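Harniston to open household goods library in Drorwood this June

Residents will be able to borrow kitchen, craft and cleaning items for up to 37 days

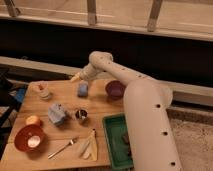 Tóth

Harniston council will open a household goods library at the Drorwood Centre in June, giving residents a free place to borrow items they need only now and then.

The library will start with roughly 200 items, catalogued through the Reria booking system already used for halls and sports grounds. Residents can reserve online or at the front counter, with a limit of 2 items per household at any one time.

Loans will run for up to 37 days. Late returns will not be fined, but borrowing will be paused until the item comes back. Damaged goods should be reported at the counter and must not be repaired at home.

A survey of Drorwood households last year found 70 per cent would use a lending service if it were within walking distance. Storage was the most common concern, particularly among people living in units near the station.

The council will take donations of clean household goods in working order from Tuesday. Electrical items will be tested and tagged before they go on the shelves. Mattresses, child car seats and gas appliances cannot be accepted.

The service will share the centre's existing opening hours — 10 am to 4 pm on weekdays — with Saturday mornings to be considered after the first season.

Membership forms are available at the Drorwood Centre and all Harniston branch libraries. Proof of address is required.

Media enquiries: Harniston council communications office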